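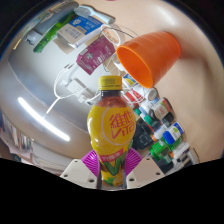

3.2 Drinks containers on shared tables

Packaged drinks made up the largest group of objects left on the tables at the end of a sitting, and they were also the group on which our two coders disagreed most often. The difficulty lay in deciding whether a container was still in use. A bottle standing upright with its cap on and liquid behind the clear neck, like the Vita lemon tea in Figure 2, was coded as "kept", whereas a cup lying on its side, like the orange one near it on the same tabletop, was coded as "set aside". Where a kept container and a set-aside container shared a table, each was given its own line in the record. No attempt was made to join them into a single drinking event.

Figure 2. Bottled lemon tea, coded "kept", with an orange plastic cup, coded "set aside".

The full record holds 637 containers from 34 tables. Tables were drawn from two sites, the ground-floor study room at Hunico and the staff kitchen at Hanidum, and were visited in the late afternoon throughout April. Both sites allow drinks at the table and neither has a cleaner on duty before the evening, so that containers stay where people leave them for several hours. Visits began at four o'clock. Tables with people still seated were passed over and tried again later in the same visit.

Closures proved more useful than we had expected when planning the coding sheet. The first version of the sheet, adapted from Lazarević's earlier work on office kitchens, asked only for the material of the container and an estimate of how full it was. Fill level was hard to judge in cartons and cans and was dropped for both. For clear bottles it was retained, although printed labels often covered much of the body and the coder had to work from the neck or the base. Screw caps could be read at once. A capped bottle was treated as one its owner might come back to, and an uncapped bottle was treated as kept only if it was upright and visibly held liquid.

Cups raised a separate question. Reusable plastic cups belong to the site in both locations and are washed and put back, so a cup on its side may mean that the drinker has finished, or that the cup was knocked over and left. The two cannot be told apart after the event. We coded both as set aside and accept that this will have moved a small number of unfinished drinks into the wrong group. Stains and spilt liquid were noted in the comments column but were not used in the coding.

Brand and flavour were written down wherever the label could be read. Sweetened teas, plain water and coffee drinks were then grouped under eight headings following the Namelov list, with lemon tea placed under sweetened teas whatever the maker. Labels in more than one script were entered in the form that appeared largest on the pack, with the second form in brackets. Drinks without a readable label were entered as "unknown" and left out of the comparison by flavour in Section 4, but they remain in all other counts.

Disagreements between coders were settled by Vesna Lazarević, who had not taken part in the visits and worked only from the record sheets and photographs. Cases she could not settle were marked as open and are listed in the appendix. Most of these were cartons with a straw still in place, for which the Triệu rules give no clear guidance.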